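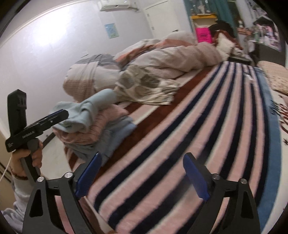
Ledesma College Opens Its First Year-Round Housing for Students Who Can't Go Home on Break

Apr 25, 2024
By Nadine Khalaf

I got an email last week that made me very happy, and I've been waiting for permission to share it. Ledesma College is going to keep one of its residence halls open all year long, breaks included! Akside Hall, over by the east parking lot, will stay open through winter recess, spring break and the whole summer starting with the fall class.

If you've never had to think about this, lucky you. I did. My sophomore year I slept on three different couches between finals and the first day of spring term (thank you forever to my lab partner's mom). A lot of our students are coming out of foster care, or their family lives overseas, or home just isn't a place they can go back to. When the dorms lock up, they have to scramble.

The new setup works like this. Students sign up for a 12-month contract instead of the usual nine-month one, and the extra weeks are billed at a flat $900, which financial aid can cover. Anyone who aged out of foster care pays nothing for the break weeks. The money for that comes from a grant from the Urkar Fund, plus what the alumni office raised during its fall phone drive. They brought in gifts from 2,207 people, and plenty of those were ten or twenty bucks.

I called Arturo Martinelli in student housing to ask what took so long, and he laughed at me. "Staffing," he said. "You need somebody at the desk at 2 a.m. on New Year's, and you need to pay that person properly." He's hired two full-time night staff and is still looking for a third, so if you know anyone, send them his way.

Meals are the part I'm less sure about. The dining hall will still close over winter recess, and the plan for now is grocery cards and the shared kitchens on each floor. I've cooked in those kitchens. Two of the burners on the second floor didn't work when I was there, and Arturo says new stoves are on order but he couldn't give me a date.

Applications open in the housing portal next month, and current students get first pick. You don't need a letter from anybody to ask for a break-week spot, just the form. The Arero Center is holding drop-in hours for folks who want help with the aid paperwork, and they'll have Spanish and Arabic speakers on hand. Housing will go over the first numbers with student government in October, and I plan to be in the room for that one.

Recent News

Arero Center Adds Evening Tutoring for Working Students
Nursing Program Gets $2,000 for Used Textbook Shelf
Summer Bus Passes: What's Covered and What Isn't
Transfer Fair Moves to the Old Gym
Meet the New Student Senate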